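Can It Do the Laundry Yet? Notes for Week 6
16 September 2025 - posted by the course instructor

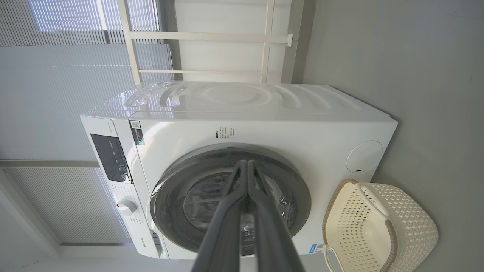 Last week we left off with the question I always get at the first break: fine, but when do I get one that does my chores? So we're spending this whole session on it, and I'm going to stick with laundry nearly all the way through. Dishes come back in April if the syllabus survives that long.

Start with the part that's already automated. A washing machine fills, heats, tumbles, drains and spins without any of us standing there, and it has done that for decades. If you'd shown one to somebody scrubbing sheets in a tub, they'd have called the problem solved! And yet most of you told me on the intake sheet that laundry is the chore you'd hand off first. So what's left? Write this down, we'll use it again in the problem set:

- collecting the clothes (floor, chair, behind the bathroom door)
- sorting them
- opening the door, loading, closing the door
- soap, then picking the program
- unloading, which includes the sock stuck to the top of the drum
- drying, folding, putting away

Every item there is about handling, and handling is where the machines still struggle. I want you to get comfortable with why.

Take the door. A door is the nice case. It's rigid, it swings on one hinge, and it always moves along the same arc. If the arm knows where the hinge is and gets a good hold of the edge, the rest is geometry you could do on paper. What goes wrong in practice is small stuff - the catch is stiffer than expected, the fingers slide off smooth plastic, the arm pulls in a line when the door wants to go in a curve. Round tinted glass is a nuisance too. A depth camera often reads the reflection or sees straight through, and then reports a surface where there isn't one. Ask anybody who's tried this in a sunny room.

Knobs are harder than they look. You need to grip on center, twist without pushing sideways, and know when to stop. People feel the clicks. A two-finger gripper with no touch sensing feels nothing at all, so it has to look, and its own fingers are usually in the way of the thing it's trying to see. (Somebody always says "just connect the washer to the network and skip the knob." Good answer! Keep it for the discussion, it's worth ten minutes.)

Now cloth. A towel has no fixed shape, so there's no model of "the towel" to line up with what the camera sees. Grab one corner and everything else moves. Grab a pile out of a drum and you may have one shirt or 5, knotted around each other, and the arm can't easily tell which. This is the bit I'd like you to chew on before the lab.

For reading, I've put up the Kinley handout on grasping soft things and the Dimitriou chapter on doors and drawers. Skip the math in the middle of Dimitriou unless you like that sort of thing. The first few pages and the section on failures are what matter.

Our lab exercise uses the Vulthorpe log, which is 400 attempts at loading and unloading. I've left it messy on purpose. You'll find runs marked as a success where a sleeve stayed hanging out of the door, and you'll have to decide whether you agree. Please decide before you add anything up, and write your rule at the top of the page so I can follow it.

The other case is a shop floor one, Fitura, a commercial laundry that handles some 3000 pieces a day. They've got machines feeding flat sheets into the ironer and people doing nearly everything before that. Compare it with home. At Fitura the items are mostly alike, the lighting stays put, and the carts arrive at the same spot. Your apartment offers none of that. I'd argue that gap matters more than how clever the arm is, but a few of you disagreed pretty loudly last term and I'm happy to have that fight again.

For next time: pick one chore you did this week and break it into steps as small as you can stand. Mark each one rigid or floppy, and mark where you used touch instead of sight. One page is plenty. Handwriting is fine if I can read it.

Questions about these notes: see me after class or use the course mailbox. Copyright 2025, course instructor. May be copied for class use.
Back to top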